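From: Kadri Laur
To: cell-users list
Date: 8/4/24
Subject: Re: caddy slip on the disassembly cell, please read before next run

Quick reply between runs, sorry for typos. Kaja's message first so it's all in one place.

> Kaja Kivi wrote:
> Two drops in the last batch. Gripper closes on the drive caddy, reports
> object detected, lifts, and the caddy slides out partway up. Second one
> came down on the cables. I stopped the arm by hand, no damage I can find.
> Is this the Plodeck script or the fingers? Don't want to run it again
> until somebody knows.

Good call stopping. It's both, I think. Went through the log and then stepped the pick by hand at low speed.
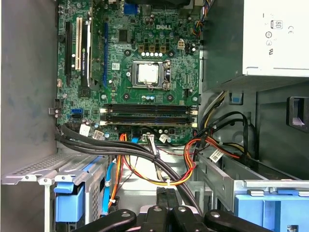 The script first. Plodeck takes "object detected" as a good grip and goes straight to full lift speed. It never rechecks the width. So a finger that closes on a cable, or on the lip of the caddy, passes just the same as a proper grip. And there is plenty to catch on in these Dell towers – black cables run right down between the drive bays where the fingers go in. Kaja, your second drop logged a width 5 mm over the first. My bet is a cable was in there too.

Next the fingers. The Ferkico pads are worn smooth on one side, I could feel it with a thumb. Force was set at 17 percent, left over from the Nulance test, far too low for a drive plus caddy.
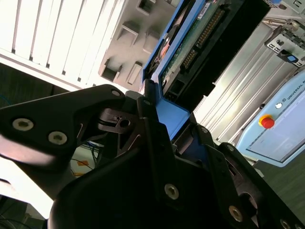 Drive in the blue frame, held between the fingers, pendant behind.

Changed so far: force back up, lift speed cut to 10 percent until the drive is clear of teh bay, and a width check after the first bit of lift. If the width has moved by more than 2 mm it stops and waits for a person. Does not retry. Please dont turn retry back on.

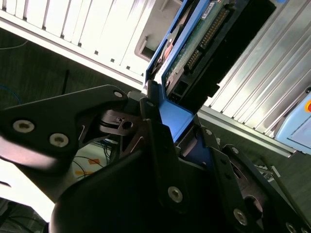
Does the protective stop let go of the part?
The gripper holds its last position when the arm stops, so the part stays put unless power to the gripper goes too. Keep hands out from under it either way.

Still open – new pads from Coman, ordered, no date. Until they come, someone stays at the pendant for every pick. Hands out of the case before you press play, and that includes picking up loose screws. 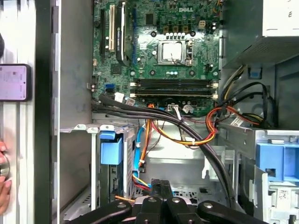

Before you restart

1. Load the new program, not the one on the desktop.
2. Check force and lift speed on the pendant.
3. Tie back anything hanging over the bays.
4. One slow pick, watch the width.
5. Any slip at all, stop and write to the list with the log attached.

Kaja, can you send me the log from the first drop too? Only got the second.

Kadri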